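# Tisow two-arm bench kit: can it lay a table yet?

**Reviewed by Bronwyn Hollis**

The Tisow is a pair of tabletop arms sold with a bolt-on frame, wrist sensors and a controller that runs demonstrations back as learned routines. Most buyers will be light workshops with small, repetitive handling jobs. I was more interested in the claim, repeated several times in the handbook, that it can be taught household chores, so I spent most of July teaching it to set one place at a table.

## Setting up

Assembly took two of us a long afternoon. The frame clamps to the table and the arms mount on rails at either side, which means the table needs to be rigid and reasonably flat. Jarrah Baxter did the alignment and found the printed instructions adequate up to the point where the second arm goes on, after which they assume a rail length we had not been supplied with. A corrected sheet came by email.

Cable management is poor. The leads are long enough for full travel but there are no guides beyond the first joint, and a loop will swing into the working area if it is left to itself. Ogunleye, the previous kit I used, ran everything through the forearm. That is harder to repair, though I would still take it.

## Teaching

Routines are recorded by guiding the arms through the job by hand. The software wants at least 20 good demonstrations before it will train anything. We gave it 147 for the full place setting, starting from a different scatter of items each time. Sandamali Kodikara recorded the larger share and her demonstrations were noticeably smoother than mine. Training ran overnight.

## Results

I scored 246 attempts at single items and then a smaller set of complete settings.

| Item | Verdict |
|---|---|
| Plate | Reliable if the rim is clear of other objects |
| Cup | Reliable upright, poor on its side |
| Fork and spoon | Usable, slow |
| Knife | Frequent missed grasps on the flat of the blade |
| Napkin | Not usable |

The plate was the surprise. I had expected a wide, shallow object to be the worst case, but the arms slide it to the mat and correct its position in small pushes. It is not elegant -- a person would simply put the thing down -- but it gets there.

Cutlery is limited by the grippers. The tips are narrow and will pick a handle off bare wood, but there is very little feedback about whether the grasp has held. The routine therefore carries on with nothing in its fingers and performs a careful placement of no fork at all. Firmware 8 is meant to add a grasp check. It had not reached us by the time of writing.

Cloth defeats it. A folded napkin is dragged, opened or dropped over whatever is nearest, and more demonstrations made no measurable difference.

## Verdict

For sorting rigid parts into trays I would recommend it with reservations about the cabling. For chores, no. A complete setting took nearly eight minutes when it succeeded, and someone had to stay within reach of the stop button throughout. Maxine Rutherford, who runs our packing bench, wants to keep the kit for kitting work, and I have no objection. The napkin routine has been deleted.

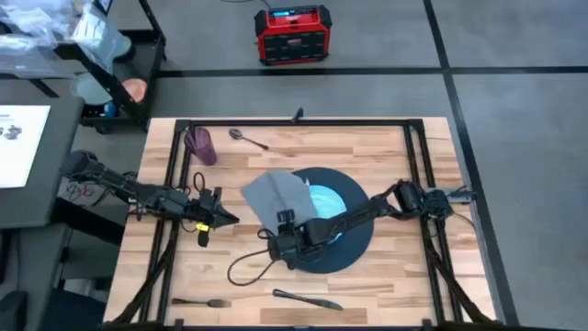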